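Notebook, May. Garment set, perception and time alignment for the two-hand tools

9:20

Continue from the last entry. The clothing recordings from Estis are now all on the lab disk, 426 takes in total. The two-hand loader from the Kwofie branch reads them without crash, but I do not trust it yet. Today I want to finish three things: the assignment of left and right tool, the time offset between the two streams, and the mask that removes our own fingers before the features are computed.

I started with left and right. The old loader takes the order of the files in the folder. This is a bad idea, and I wrote it myself in winter, so I can only complain to myself. When one tool starts to record first, its file comes first, and then "left" is simply whichever hand was faster. For a fold this mistake is serious, because the policy learns to cross the hands.

The new version reads the label area in the first usable image and falls back to the QR code when the text is not clear. The text is upside down in our views, so I rotate the crop before reading. Label reader alone is weak with the Chinese character, it likes to return a digit. I keep the rule simple: QR result wins, text is only for the log. 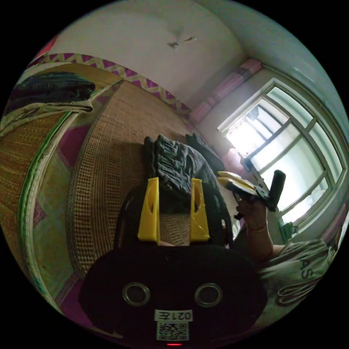 Why do we not rotate the full image instead of only the crop?

Because the lens model is calibrated in the original orientation, and the features are computed in the same one. If the full image is rotated, the center of distortion must be rotated too, and two colleagues have already lost an afternoon with this. A small crop is cheap and does not touch anything after it.

10:45

Order of hands is now correct on every take I opened by eye. I also added a check that stops the loader when both streams give the same side. Before, it continued and gave a pair of two left hands, which trains without any warning. The loss even looks nice.

Small note for whoever merges: the check is in the pairing step and must stay there. Do not move it to the export step, the export runs in parallel and the error message gets lost between the workers.

11:30

Time offset. The two tools keep their own clocks. The Fusamby tool estimates the offset from the motion signals, it takes angular speed of both hands and looks for the best shift. For carrying and for shaking out a garment it works well, both hands move together and the peak is sharp. For smoothing a garment on the bed it is poor, one hand holds and the other one moves, so there is almost nothing to correlate.

I tried to use the whole take and not only the first 1,000 samples. The peak becomes clearer, but on long takes the drift between the clocks makes it wide again. The compromise: search over the whole take, choose the window with the largest motion in both hands, then refine inside this window. I am still not sure about the drift. It should be fitted as a line and not as a constant, but I want to see the constant version working first.

A second idea is to use the images. When one hand sees the other tool, we know where it should be at that time, and the shift can be corrected from this. In practice the other tool is often only partly in view, or dark against the window. I would use it as a test of the result and leave the motion method as the source.
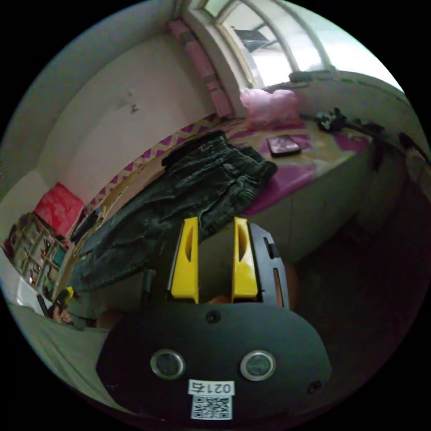
Right tool, dark green pants on the bed, window at the top of the view.

13:50

After lunch, masks and exposure. The finger mask is a fixed polygon per tool, drawn once. It was good for the cups and boxes, where the fingers hide only a little. With garments the finger tips press into the cloth, and the polygon cuts away exactly the part where the contact happens. I made the polygon smaller at the tips and let the network see some yellow. First comparison on the held-out takes: grasp point error is lower, variance between seeds is high. I need more seeds before I say anything in the group.

Exposure is the other problem. When the window enters the view, the cloth gets darker, and dark cloth has already little texture. The Ukinov segmentation model then joins the garment with the tool body, both are nearly black. I added random brightness change inside the circle only. Outside of the circle the pixels must stay black, otherwise the model learns the border as a signal (I saw it once, the attention was all on the corners).

The segmentation also has a bad habit with the bedding. A pattern with strong edges attracts the contour, and a piece of the sheet is counted as garment. I collected the worst cases in a folder named "border_leak". They should be labeled by hand, I do not see a smart way around it.

15:15

Waistband detector. We need a reference direction for each pair of pants, so that the planner knows which end to fold over. The detector looks for gathered cloth, a repeated light and dark pattern at short distance. On flat jeans with an elastic waistband this is strong enough. On crumpled pants the ordinary creases give the same response, and the direction jumps from one image to the next. I put a filter over time: direction can change only if the new one is stable for several images. It reacts late but it does not jump. 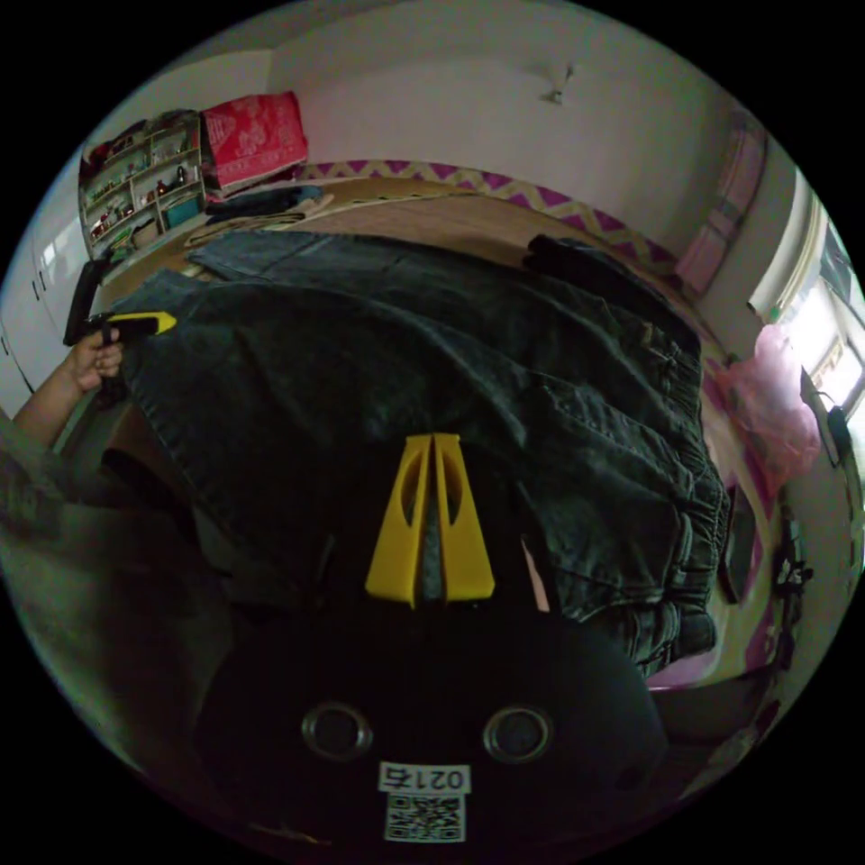
Jeans spread flat, gathered waistband at the right side. A good input for the detector.

For the planner I changed the output. Before it was one direction with a confidence number, and the planner ignored the number. Now below the threshold it gives no direction at all, and the planner must ask for a spreading move first. This is less elegant, but it cannot be ignored.

16:40

Full export started with the new pairing and new masks. The job list has 1,822 segments. If the disk is slow again, the log is in the export folder, please look there before restarting, a restart deletes the partial files.

Open points:
- drift as a line, compare with the constant shift
- more seeds for the smaller mask
- label the border_leak folder
- waistband threshold is chosen by eye, needs a proper curve
- write in the Kwofie readme that the file order has no meaning anymore

17:30

Export is still running, no errors in the log so far. One warning about a take where the QR code was not readable in the first images. The loader went forward until it found a readable one, as planned. I leave the machine on for the night.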